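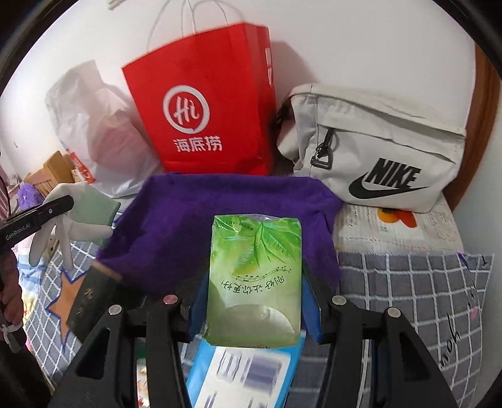

Clearing the bed: can a machine do it yet?

Most homes have a surface where things get put down and stay. In ours it is the spare bed. By October it holds carrier bags, tissues, snacks, an odd glove and whatever came out of the last coat. Clearing it takes a person a few minutes and very little thought. It is a poor job for a machine, and a useful one for judging how far household machines have got.

Short answer

No machine on sale for the home will clear a mixed pile off a bedspread without help. Some will pick up single items of a known size from a flat, firm surface. The Drelik arm is sold at 4,000 for that job, and its manual rules out "soft furnishings and loose bags". The Nimberg unit costs 2,901 and is meant for worktops only.

Soft packets

A packet of tissues looks like an easy block. It is light and has flat sides, but the wrapper slides over the contents and the whole thing gives when squeezed. Two padded jaws on opposite faces will hold it if the force is low. Too much and the opening flap lifts. Tips for anyone trying this, by hand or by machine:

Grip across the narrow sides, at mid height.
Stop closing when the wrapper begins to dimple.
Lift straight up before moving sideways. Dragging over a blanket rucks the blanket.
Keep packets apart from each other. Two glossy wrappers touching are often read as one object.

Gloves and cloths

Cloth has no fixed shape, so there is no stored model to match it against. A work glove can be held almost anywhere and will hang differently each time. Picking it up is the simple part. Laying it flat, or finding its partner and folding the two together, is still slow. Heloísa Macedo, who tests grippers at Olberg, allows 8 attempts per glove before she calls it a failure, and says the cuff is the best place to take hold.

If you are sorting by hand, take all the cloth off first. Towels hide small items and make tall ones lean. A tin stood on a bunched towel should be moved before anything near it is touched.
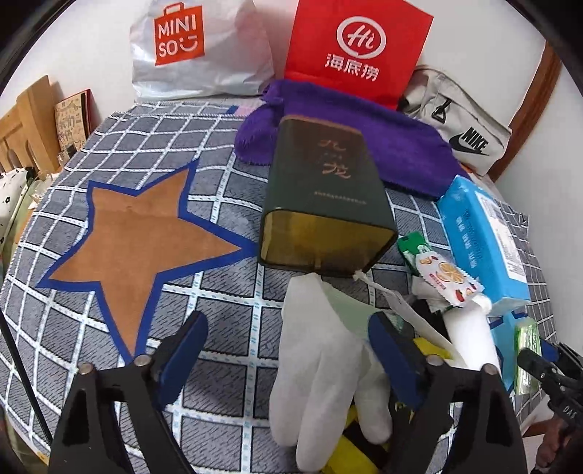
Bags

Paper carriers with cord handles can be lifted by the handles, provided both are caught. Thin plastic bags are worse: they crumple, let light through and give a confused outline. Stand bags against the wall at the head of the bed and deal with them last.

What to leave to the machine

Boxes and tins on a hard tray, one layer deep, with a finger's width between them. The Miranda trolley has a tray of this type, and it can be bought separately. Tip the small things on to it, spread them out, and let the arm do the putting away. You will still have to strip the bed yourself.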